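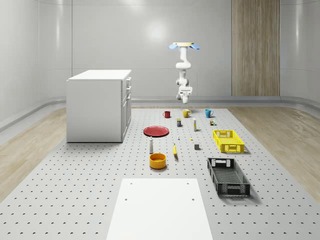

*White arm over the row of mugs.*

November 10, 2018

Up at seven for the clean air march. Met the others outside the library and walked down to Moya Road, which the council had closed to cars from nine. The police said 791 people. I'd have said more, but I was near the back and couldn't see much.

The petition for a low traffic zone in Mallolis stands at 2,187 names. We need over 100 more from inside the ward before it can go to full council. I took a clipboard and got five, all from the bus queue. One man told me he drives a diesel van for work and can't afford to change it. I didn't have a good answer for him. The scrappage money won't cover half of a newer one.

There was an argument by the Grullis roundabout. Two lads wanted to sit down in the road and block the delivery lorries — the stewards had agreed a route and didn't want it broken. They sat down anyway for ten minutes, then got cold and moved.

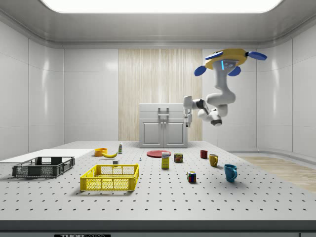

Vega Cifuentes thought the sit-down was a mistake and said so on the way home: the drivers stuck there are on hourly pay, and we want them signing. I half agree. In July we kept to the pavement and the paper didn't print a word.

Feet sore. Must return the clipboards before the next meeting.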